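The Trullby Field Press, After One Season of Liverworts and Regret

March 2026

I have pressed plants under dictionaries, under a car jack, and once under a sleeping relative. So when I say that the Trullby Field Press costs $278, understand that I come from a tradition in which the equipment costs nothing and the results look like salad.

I bought mine for a summer of collecting on the Lestgate islands, where the question is the usual one: how did the same small plants end up on a string of rocks with a great deal of cold water between them? There are people who believe in birds' feet, people who believe in wind, and people who believe the rocks used to be closer together. I believe mostly in getting the specimens home before they go moldy, and that is where a press comes in.

In the box you get two slatted frames, a stack of corrugated boards, a stack of blotters, two webbing straps with metal buckles, and a leaflet. There are 24 corrugates, which is generous. The old Surnby press that I carried for years came with so few that you ended up cutting your own out of appliance boxes, and I still have a fern from that period with a faint impression of the word FRAGILE running down it.

The frames are good. They are stiff without being heavy, and the corners have been rounded by somebody who has carried a press against a hip for a whole day. I dropped mine down a bank in the first week and it arrived at the bottom before I did, in better shape. The rivets have stayed tight. The slats have picked up a stain from a crushed berry that I failed to identify, and I now consider it part of the collection.

The straps are where I begin to grumble. They hold well enough when dry. When the webbing gets damp it creeps, and a press that has been tightened at breakfast will be noticeably more relaxed by lunch, like the rest of us. You can get around it by doubling the strap back through the buckle, a trick missing from the leaflet, which devotes most of a page to the history of the company instead.
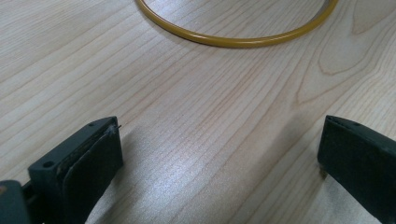 Araceli Peñalver thinks I am being unfair about the straps. Hers never slipped, she wrote, and she had it out in worse rain than I did, on the outer islands in August, with a pack so wet that her lunch needed pressing too. Her theory is that I overfill. A press stuffed with cushion plants will always work its way loose as the cushions collapse, and no buckle in the world can be blamed for that. She also pointed out that I had been told this before, more than once, and that I had nodded.

All right. I overfill. But I would argue that anybody working on cold, windy islands is going to overfill, given that half of what grows there is shaped like a bun. Cushion plants are the great trial of the trade. You can slice them, and feel like a butcher, or you can press them whole and produce something resembling a beer coaster. The Trullby does as well with them as any strap press I have used, provided you put a foam sheet on either side. The foam is sold separately. Of course it is.

Drying is better than I expected. The flutes in the corrugated boards are wide, and they all run across the short dimension, so air gets through the stack without a long trip. With a press standing on its edge over a gentle heater, grasses were ready in a night and the small heaths in two. Liverworts I don't press so much as fold into paper and apologize to, but the blotters drew the water out of them politely. The Surnby took longer over everything. It also smelled, although I can't be sure that was the Surnby.

The blotters themselves are thick and can be dried and used again. After a season mine have gone wavy at the edges, and a couple have taken on a permanent print of a particularly juicy buttercup. They are still flat where it matters. Replacement packs are easy to get, and you can cut your own from any decent blotting paper if you own a sharp knife and have an evening with nothing better in it.

Then there is the Goicoechea, which I have to mention because somebody always asks. It uses threaded rods and wing nuts in place of straps, and it will flatten a pinecone. Visitación Vallejo swears by hers and has offered several times to demonstrate it on my hat. For work indoors I would take the Goicoechea without a second thought. In the field it is a different animal. The rods snag on everything, the wing nuts want dry hands and patience, and you will drop one in the moss and spend what is left of the daylight on your knees, which is at least how I found my best lichen.

Some smaller points, in no order. The carrying handle is sold as "ergonomic" and is a loop of webbing. The label window on the top frame is excellent, and I wish it were twice as long, because "Lestgate, north side, wet ledge above the landing" does not fit and "Lestgate, wet" turned out to describe every specimen I took. Standard herbarium sheets fit with a bit of margin. Newspaper fits if you fold it once, and if you can still find a newspaper.

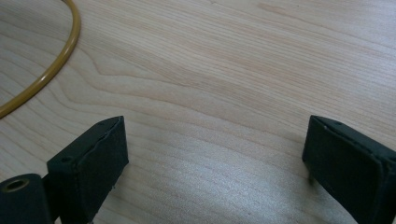
Pale tabletop with arching grain.

Customer service deserves a line. I wrote to ask whether the straps could be bought in something less stretchy. The answer came in 4 days, was signed by a person, and said no. I have had longer conversations with companies that told me less.

Should you buy one? If you collect a few flowers on vacation, please don't. Use the dictionary. If you teach, buy one and chain it to something. If you are going anywhere with a boat at one end and a drying shed at the other, and expect to bring back 40 collections or more from each landing, then yes, it earns its price, and you'll have forgotten the sum by the second trip. I had forgotten it until I went looking for the receipt to write this.

I'd take off a mark for the straps, half of which I will give back on Araceli's behalf. Another half goes for the foam. The leaflet I leave unmarked. It was printed on very absorbent paper, and it is currently between two sheets of club moss.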